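Pesonen Ribbed Fitted Sheet, White, Deep Corner - Flulleo Home Bedding

Item no. 233. In stock, ships from Ikolport warehouse

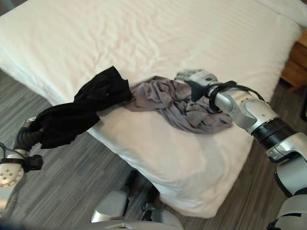
Will the sheet stay on a tall mattress?
Up to 20 inches deep, yes. Elastic runs the full way round, not just at the corners. If you use a thick topper, measure mattress and topper together before you order.

Product details
White only at the moment. Gray sold out, back in May.
Fine ribbed weave, soft finish. Not shiny, not slippery.
Rounded corners, long drop on the sides.
Sizes: Twin, Full, Queen, King. No split king, sorry, we get asked a lot.
Sold as a single sheet. Pillowcases are a separate listing, same fabric, pack of 2.
Duvet cover in matching rib: see Bamivix range.

A bed is where most people fold their laundry, so a fitted sheet gets pulled about in the daytime too. Clothes dumped on it, sorted, dragged off again. The rib hides light creasing from that sort of thing. Heavy creases will still show, it is a white sheet. Give it a tug at the corners and smooth from the middle out.

Dark clothes on a white sheet
New black or navy clothes can leave color behind, mostly if they are still damp. Wash new darks on their own a couple of times first. Dry all the way before you pile them on the bed. Lint brushes off easy enough, use a dry brush or a strip of tape. For dye marks, cold water straight away, then a normal wash. Don't iron over a mark, it sets.

Washing
Warm wash, with other whites.
No fabric softener for the first few washes, it flattens the rib.
Tumble low. Take out while slighty damp and put straight on the bed if you dont like ironing.
Zippers and hooks will snag the rib. Close them or wash seperately.
Oxygen bleach ok. Chlorine bleach no.

Shrinkage
A little in the first wash, mostly in length. Already allowed for in the size chart. Hot wash will shrink it more and we can't take those back.

Folding and storing
Tuck the corners into each other, lay flat on the bed, fold in thirds, then thirds again. Keep out of direct sun, white goes yellow on the fold lines.

Delivery and returns
Orders before 2 p.m. go out same day. Unwashed sheets in the original bag can be returned, label is in the parcel. Opened is fine, slept on is not.
Bag has a zip, keep it for storage.

Trade orders
Guest houses, rentals, laundries: this run is 2,000 pieces, mixed sizes. Ask for the trade sheet and say which sizes you need, king goes first. No minimum on repeat orders.

Also in this range: Pesonen flat sheet, Pesonen pillowcase 2 pack, Bamivix ribbed duvet cover, Bamivix mattress protector.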